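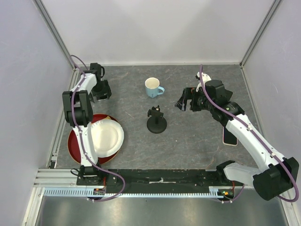
April, evening

Up at 7. Slept all right. Rain before breakfast and then gray for most of the day, so I did the indoor jobs and left the yard alone.

Breakfast was toast and the last two eggs. I need to buy eggs. I also need dish soap, stamps and the thin trash bags, and I'm putting them here because I lose every list I make on loose paper.

The main thing today was deciding what stays out on the table and what goes in a cupboard. I've been putting it off since we moved to Pilbridge. The light blue mug stays out. I have other mugs, but that's the one I reach for, and putting it away means taking it down again an hour later. The round red tray stays too. I bought it at the Wakby sale for carrying supper to the other room and I use it for everything now, mail included.

Paper plates I'm less sure about. Thu Ung left a stack of them after the lunch last month, and I've been using them up for toast and fruit. It saves washing, but it also fills the trash. I'll finish what's left and not buy more. I have perfectly good plates in the box marked KITCHEN 2, which I still haven't opened.

The little black stand can go either way. It's light, it doesn't take up much room, and I can never find it when I've put it in a drawer. Left it out for now.

Huệ Phí called before lunch. Her sister's knee is better and she is walking to the store and back. They want to come up for a few days when the weather settles. I said yes, any time after I get the spare bed put together. The bed frame is still in its wrapping in the hall. She asked about the rent and I told her, 2,000 plus heat, and she said that was less than she expected. We talked for 54 minutes according to the phone. It didn't feel that long.

Lunch was soup from the freezer with rice in it. I had it late.

Went through the bills in the afternoon. The movers finally sent a corrected invoice and it comes to 2,585 with the second trip included. I had worked it out myself at a little more than that, so I have no complaint, but it took them three letters. Paid it and put the receipt in the green folder with the lease.

After that I opened one box, as I'd promised myself one a day. It was towels and the good scissors, and at the bottom the cookbook with Mom's notes in it, which I thought had gone to my brother's. I sat on the floor and read it for a while. Her dumpling recipe says "enough water" and nothing else about the water. I may try it this week if I get to the store.

Vi came by at five to return the ladder and stayed for tea. She has started at Nirov and likes it so far, though the bus takes her nearly an hour each way. She looked at the bed frame and said it was a two-person job, and she'll come back and help when she has a free evening. I said I'd cook.

Supper was leftover soup and an orange. Rain started again after dark. The bathroom window still sticks, and I had to push it shut with the heel of my hand. Must ask the landlord about that, and about the key for the mailbox.

Tomorrow: eggs, soap, stamps, trash bags. KITCHEN 2.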